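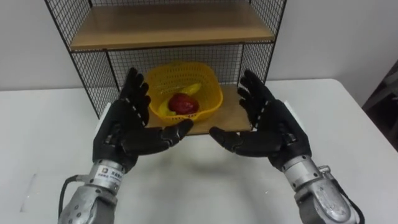 Yellow basket on the mesh shelf, white table.

2020-08-16
Hazem Lahlou
Last updated: same evening, after dinner

OK, basket day! I've been putting this off for ages and the bench end of the room had gotten to the point where I was keeping tape in my jacket pocket so I could find it. So today is small-parts storage, and I'm writing it down properly this time, as the last reorganization lived entirely in my head and then I went on vacation and everyone had to text me about zip ties.

Starting point: the black wire-mesh shelf unit is staying on the white table. I went back and forth on this. I had wanted it on the wall over by the Drurkis cabinet, and I even held it up there for a while like an idiot, but the studs are in the wrong place and I'm not trusting drywall anchors with a shelf people are going to lean on. On the table it stays. It does eat up table space, I know, I know. But you can reach it standing or sitting, and it means the yellow basket gets a home at a height where you can look into it without getting up.

The yellow plastic basket is now the Metwally basket. That's the rule. Anything for the Metwally job that's smaller than your hand goes in it, and if it's bigger it goes under the table in the gray tote. I picked yellow because the Metwally paperwork comes in yellow folders (mine does anyway, I bought the folders) and I figure that's one less thing to remember. Fliston stuff gets the blue one when it arrives.

I tried labels on the baskets and gave up. The tape I had wouldn't hold on that slightly bumpy plastic, it curled at the corners almost right away. Tried the good tape too, same thing but slower. Next thing to try is a luggage tag through one of the holes. There's a bag of them somewhere from the Trindholm open house, and if you know where that bag went, please write it in the margin here.

Mesh shelf notes, mostly for me:

The mesh is great for dust and terrible for anything thin. Loose pins go straight through. I lost a handful of the short ones down the back before I caught on, then spent a good while on my knees with a magnet. So: nothing loose on the mesh, ever, it all sits in a basket or a tray. I thought about cutting a sheet of cardboard to line it and I might still do that, but then you lose the nice part where you can see what's sitting on it from underneath.

It also used to rock a little. I stuck a felt pad on one foot and that made it worse, so I peeled it off and turned the whole unit the other way around, and now it's fine. No idea why. The table isn't flat, I guess! Don't turn it back.

The basket sits best with the long side to the front. If you put it in the other way it pokes out and you catch it with your elbow going past (ask my elbow).

Counting, ugh. The Metwally order is 2,000 of the short spacers and we're supposed to be sending them out in bags of 200. I weighed the first bag instead of counting it, then hand counted to check, and the scale was off by 4. That's not bad, but it's enough that somebody on the other end would come up short and I'd hear about it. So for now weigh first, then top up by a few. I'd like to come back and do this right with a better scale. The kitchen one jumps around whenever the door opens.

Don't fill the basket to the rim, by the way. It will take more than you'd think, but the sides start to bow and then it's a pain to lift out with one hand, and everybody is going to lift it out with one hand. Keep it a couple of fingers below the top.

Stuff I moved and where it went, before I forget:
Tape, all of it, hook on the side of the Drurkis cabinet.
Sharpies in the coffee can. The dry ones are in the trash where they belong, please stop rescuing them.
Little clamps in the top drawer, big clamps wherever you can find room, sorry.
The box of mystery brackets is still a box of mystery brackets. I opened it, looked in, and closed it again.

Still to do: order the blue basket, find the luggage tags, see if a tray the same width as the yellow basket exists anywhere so the two could go side by side. I measured the shelf and wrote the number on a sticky note and the sticky note is gone, so, measure the shelf again.

If we get through the whole Metwally order before November I want that basket emptied and washed, and then we can fight about what goes in it next. I'm voting connectors.

Added after dinner: found the sticky note. It was on my sleeve.

2 comments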